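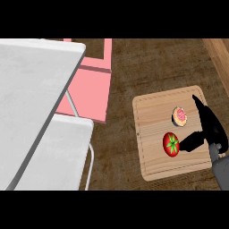 I bought the Kamata off Haruto Sekiguchi in October, and my sister still brings it up. It was a small bike, red once, and he'd kept it under a tarp behind his noodle place in Bornov with the key in it. "It starts," he told me. He didn't say when.

Well, it started on the fourth morning. I whooped so loud that Sihan Cai came out of her garage across the street with a sandwich in her hand and told me my chain was on its last legs (she was right, she's always right about chains).

So we fixed it up together, evenings mostly. She did the carburetor and I held the flashlight and talked too much. By spring I was calling it mine in my head, and I'd decided I was going to ride it to Bravach and back, 51 miles each way, over the hill road with all the switchbacks.

3 comments
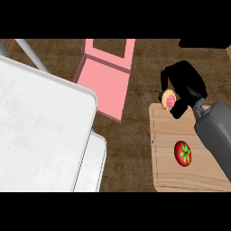

"On that thing?" Sihan said. "It'll do 45 downhill with the wind behind you."

"Then I'll go downhill," I said, and off I went on 23rd May with two bottles of water and her good wrench wrapped up in a sock.

The hill took forever! Bicycles passed me. A man on a tractor waved, and then he passed me too. Around 30 miles in, the engine coughed and quit right by a bus stop, and I sat down on the bench feeling like the biggest fool in the county. I took the spark plug out, wiped it on my shirt, put it back, and kicked. Nothing. Kicked again and it caught, and I said something to that bike I've never said to a person.

I got to Bravach after dark. The diner was closed, so I called Sihan from the parking lot and she picked up before it even rang on my end.

"Where's my wrench?" she said.

12 shares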